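**Orden aparente y orden real: cómo guardan sus cosas los residentes de un piso compartido**
Informe final, asignatura de Métodos Cualitativos
Autores: Wanpen Somboon y Senthil Kartha
Entregado el 18 de octubre de 2018

## 1. De dónde sale esto

El proyecto iba a tratar sobre el transporte público. Cambiamos de tema cuando descubrimos que el otro grupo ya lo había elegido y, además, tenía datos. Nos quedaba un piso de estudiantes en la calle Steyn, con nueve habitaciones y una cocina, y una pregunta que en febrero parecía modesta: ¿qué entiende cada residente por «recogido»?

La bibliografía sobre orden doméstico es abundante y, en buena parte, la escriben personas con trastero. Nosotros partimos de una distinción más humilde. Llamamos *orden aparente* al que resiste la visita de una madre, y *orden real* al que permite encontrar las tijeras.

## 2. Método

Hicimos entrevistas semiestructuradas a los residentes que aceptaron, es decir, a los que no llegaron a cerrar la puerta. Cada entrevista duró unos 40 minutos, de los cuales una parte considerable se dedicó a hablar mal de los ausentes. Después pedimos a cada persona que buscara tres objetos de uso común: unas tijeras, un cargador y el contrato de alquiler. El contrato lo incluimos por sugerencia del tutor, y le debemos casi todos los silencios de las grabaciones.

También llevamos un diario de la cocina durante tres semanas. Wanpen anotaba por la mañana y Senthil por la noche, de modo que existen dos versiones de la misma cocina que apenas se reconocen entre sí.

## 3. Resultados

La primera regularidad es que los recipientes no ordenan: aplazan. Casi todos los entrevistados respondieron a la pregunta «¿cómo guarda usted las cosas pequeñas?» nombrando una caja, una bolsa o una cesta. Al preguntar qué había dentro, las respuestas se volvieron filosóficas. «Lo de siempre», dijo una residente del segundo pasillo. Un compañero suyo prefirió «cables, pero no los míos».

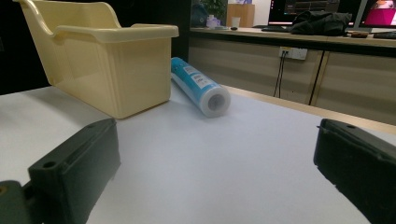
*Cuadernos Dremevance*, núm. 9, p. 3

La segunda regularidad tiene que ver con las superficies. Una mesa despejada dura lo que tarda alguien en llegar con las manos ocupadas. En el diario, la primera cosa depositada funciona como permiso: después del casco viene el correo, y después del correo ya viene cualquiera.

Hubo un caso discordante. El residente del fondo etiqueta sus cajones —con rotuladora y en mayúsculas— y encontró los tres objetos sin levantarse casi de la silla. Los demás lo consideran poco de fiar.

## 4. Limitaciones

La muestra es pequeña y vive junta. Uno de los autores también vive allí, lo que facilitó el acceso y complicó la cena. Por último, perdimos una de las grabaciones; apareció en una caja, después de redactar este apartado, y está incluida en el anexo B.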